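# 메누나크(Menunach) 저지 원단, 핫핑크

접고 집고 늘어뜨려 보면서 고르는 원단이에요. 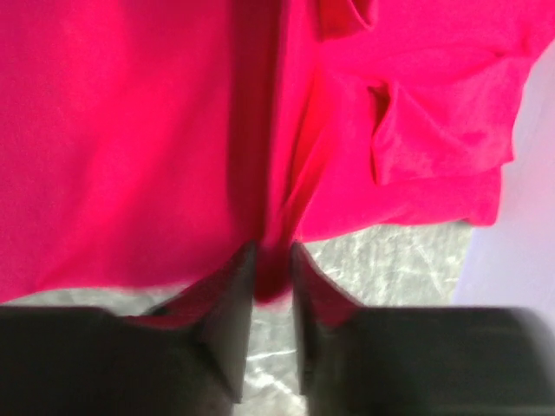

Samuele Cirillo

메누나크 시리즈에서 제가 제일 자주 꺼내 쓰는 색이 바로 이 핫핑크입니다. 화면으로 보면 형광빛이 도는 마젠타 같다가도 주름이 깊게 잡힌 곳은 진한 크림슨 레드로 가라앉아요. 염색을 두 번 한 것도 아닌데 한 장 안에서 색이 이만큼 움직이니, 단순한 패턴으로 만들어도 심심하지가 않습니다!

표면은 매끈하고 은은하게 빛을 받습니다. 새틴처럼 번쩍이는 정도까지는 아니라서 평상복에도 부담 없이 쓸 수 있어요. 한 점을 꼭 집으면 거기서부터 주름이 사선으로 쫙 퍼지는데, 저는 이 주름 모양을 보고 드레이프 상의나 옆을 묶는 스커트를 먼저 떠올렸습니다. 넓게 두면 잔물결만 살짝 남고 차분하게 떨어집니다.

## 기본 정보

- 이름: 메누나크 저지
- 색상: 핫핑크 (같은 시리즈로 모래색 '산나(Sanna)', 짙은 청록 '도베렐(Doverel)'이 있어요)
- 혼용률: 비스코스 95%, 엘라스탄 5%
- 신축: 가로 방향이 더 잘 늘어나고 세로는 적당히 버팁니다
- 판매 단위: 반 마, 최대 네 마까지 끊지 않고 이어서 보내드려요
- 재고: 600마 이상

## 재단과 봉제

가장자리가 잘 말리는 편입니다. 재단하기 전에 하룻밤 펼쳐 두면 한결 다루기 쉽고, 핀보다는 클립이나 문진이 편했어요. 바늘은 저지용 75호를 권합니다. 직선박기밖에 안 되는 재봉틀이라면 땀을 조금 길게 잡고, 천을 아주 살짝만 당기면서 박아 보세요. 오버록이 있으면 당연히 더 빠르고요.

밑단은 두 가지로 해봤습니다. 쌍침으로 박으면 단정하고, 롤 헴으로 처리하면 끝이 물결처럼 살아나서 숄이나 프릴에 정말 잘 어울려요. 저는 후자 쪽입니다 :)

앞판에 깊은 세로 주름을 넣고 싶다면 주름분을 넉넉하게 잡아 주세요. 얕게 접으면 입었을 때 금방 펴져 버립니다. 한쪽 자락을 겹쳐서 주머니처럼 늘어뜨리는 디자인도 예쁜데, 이때는 겹친 안쪽이 한 톤 어둡게 보이니 안감 색을 따로 고민하지 않아도 됩니다.

## 세탁과 다림질

첫 세탁은 꼭 단독으로 해주세요. 핑크 계열은 첫물에 색이 조금 나옵니다. 찬물, 중성세제, 망에 넣어 약하게 돌리고 뉘어서 말리면 됩니다. 건조기는 피해 주시고요. 다림질은 낮은 온도로 뒷면에서, 얇은 천을 한 겹 대고 하세요. 앞면을 바로 누르면 그 부분만 번들거릴 수 있습니다.

## 같이 쓰면 좋은 것

프라데티(Pradetti) 폴리 재봉사 중에 거의 똑같은 핑크가 있습니다. 실 색 맞추기 까다로운 원단인데 이 조합은 박음선이 거의 안 보여요. 허리 고무줄은 너무 빳빳하지 않은 것으로 고르시고요.

견본 조각은 주문서 메모란에 '핑크 견본'이라고 적어 주시면 함께 넣어 드립니다. 토요일에는 작업실에서 직접 만져보실 수 있고, 주문은 오후 2시까지 들어온 건을 당일에 재단합니다.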